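Clulliver build log: wrist camera and table layout

18/01/2022

The gripper on Clulliver is finally usable, so most of this week went into the wrist view. I have the close-up feed running at 12 frames per second over the long cable. Focus is fixed, and anything near the fingers comes out soft. With the jaws open I can still find the gap between the two fingers against the gray-blue background, and for a first alignment check that is enough.

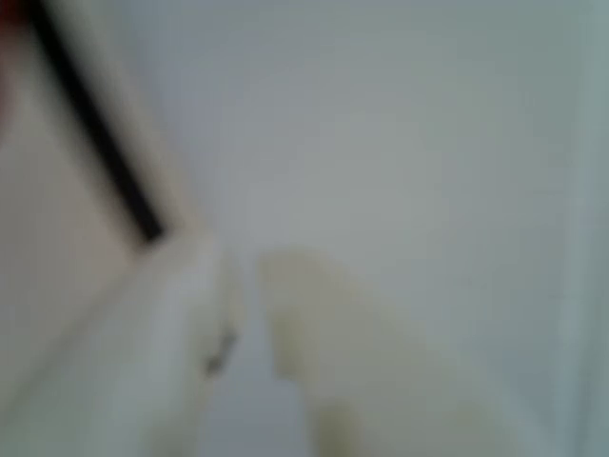
Table layout

The work area is marked with black tape directly on the wood. Everything the arm has to reach goes inside the line, tools stay outside. My test objects are rolls of tape, mainly for their round edges and the hole in the middle. The servos are the hobby type, joined by printed white links with a grid of holes, so a bracket can be moved by one row without reprinting it.
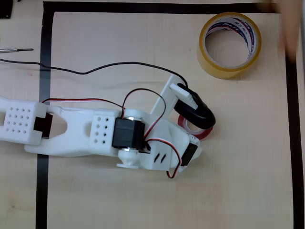 Backlash is the next problem. At full reach I measure about 4 mm of play at the fingertip, nearly all of it from the shoulder joint. Sofia Kontogiannis suggested always approaching a target from the same side, and I have added that to the Huvach motion script. It costs time on each move. The servo wires also need shorter loops before I run the 100-cycle test, and I still have to write the limits for the wrist joint into the config file.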